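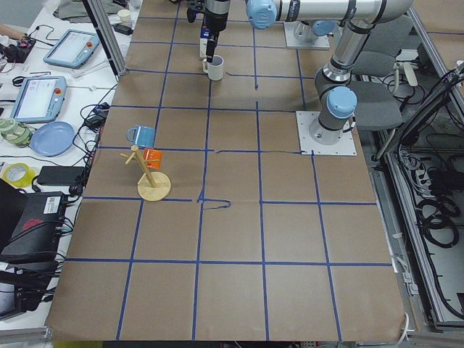

A reader in Toledo wrote that painter's tape left on a bench since January tore the kraft paper when it was pulled, and asked whether a weaker tape would do.

A weaker tape helps, but removal matters more. Pull slowly, folding the tape back flat over itself. Old adhesive grips harder, so replace paper and tape together every 3 weeks.

To cover a bench:

Cut the paper 3 inches longer than the top at each end.
Crease the overhang and tape it underneath.
Smooth from the middle outward.

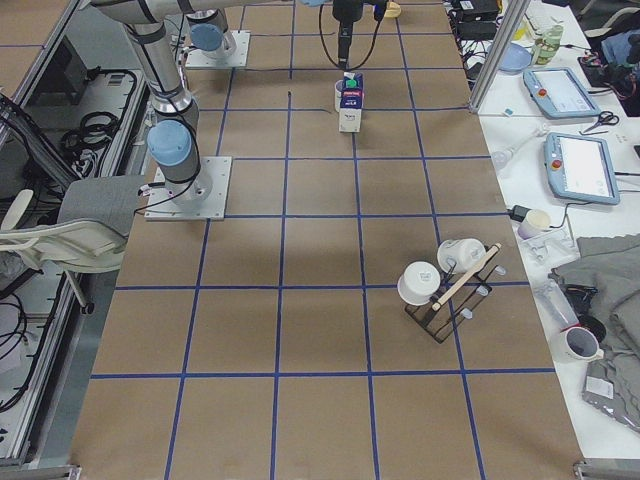 Store the roll upright in a dry closet. Paper kept in a damp basement swells and ripples after it is laid. For glue work, add a sheet of wax paper on top.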